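Subject: Re: [enamel-swap] plates for the Lotholm lunch - how many and which

Quick one, writing this standing up. Answers under the quoted bit, then some stuff about racks and washing, then I have to go.

> Hi all, I have the list open for the Lotholm lunch in November and
> I'm trying to work out what we have versus what we need to borrow.
> Last count was 80 plates promised, but that includes the plain blue
> ones from Nornside and I was told half of those are chipped through
> to the metal. Questions:
> - is anybody bringing the Chinese enamel ones, the white ones with
> the dark rim? People asked for them again
> - are chipped plates OK if the chip is only on the rim?
> - what do we do for drying? Last year we had one rack and a lot of
> wet dish towels
> - does stuff get boxed flat or on edge?
> Need answers by the end of the month so I can get the boxes.

OK in order.

Chinese enamel ones, yes, me. White with the dark teal rim and the thin red line just inside it, sunburst in the middle with the banner across. Big red characters up by the edge. I can bring 50 of the large size. Had more but gave a stack to the Furnival people and I don't think those are coming back. If somebody can read the little characters in the circles on the banner please tell me what they say, mine are worn and I get asked every single time.
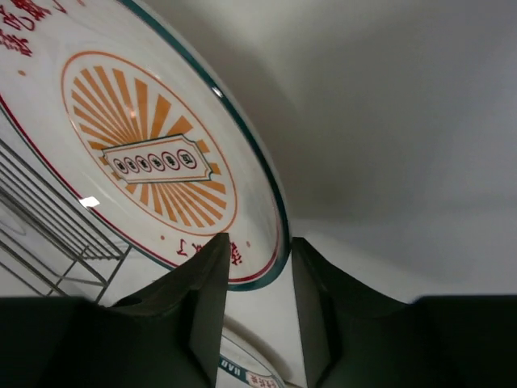
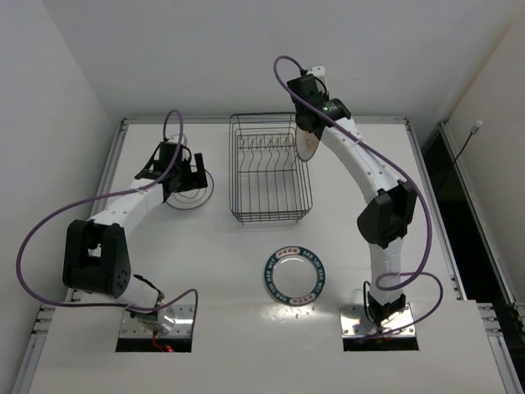
Chips. Rim only is fine for me if it's old and smooth and no rust. Anything on the eating surface, no. Run a thumb around it (carefully), if it catches put it in the display pile. Rust spot on the back foot, also fine, just dry it properly or it marks the tablecloths. We lost a good white one to that.

The Nornside blues, I went through one box of those and about a third were bad. Didn't get to the other box. So I would not count on 80, sorry. Could somebody closer than me go look before we promise anything to Lotholm?

Drying. Please not towels again. Black coated wire racks, the plain kind, no tray. What I'd check is the gap between the wires, these large plates are shallow with a rolled lip and in a narrow rack they lean on each other and you get that scraping noise. Every other slot works better. Yes it means fewer per rack. I'd say we want 6 racks for the lunch, I have two. Besetti has the wide spaced ones if anybody is going that way, I am not until after the holiday. Keep the receipt and I'll pay back out of the swap money.

Also if the coating is gone off the ends of the wires don't bring that rack. Bare wire leaves gray marks on white enamel and they are a pain to get off. Baking soda paste and a soft cloth, let it sit, wipe. Don't scrub. No steel wool, no green scrubby pads, I know we say it every year.

Washing, same as before. Warm not boiling, and don't take a plate from hot water straight to cold. Wash as soon as they come off the tables, the beet salad stained a few of mine last time. One person washing, one racking, one drying and stacking. If the rack fills up lay a few flat on a clean table for a bit but turn them over after, water sits inside the rolled edge otherwise.

Boxing: on edge, like records. Paper between every plate, I use plain newsprint, 300 sheets in a bundle and I still have most of one. Flat stacks look neater but the bottom ones take all the weight and the first bump in the van you have chips. Fill the end of the box with a folded towel so nothing slides. Write the owners initials on the box AND on tape on the back of the top plate, becuase boxes get swapped.

One more thing, the shallow bowls. I have no idea who has those. They were in a gray crate, lid doesn't match. Not mine. If you have them say so on the list, we could use them for the soup and then we don't have to borrow from the hall.

Can drop my plates off the evening before if somebody will be there to unlock, otherwise early morning, like 7. Let me know which. Need a hand with the boxes, they're heavier then they look.

Sending this now before I lose the connection. Will check the list again tonight.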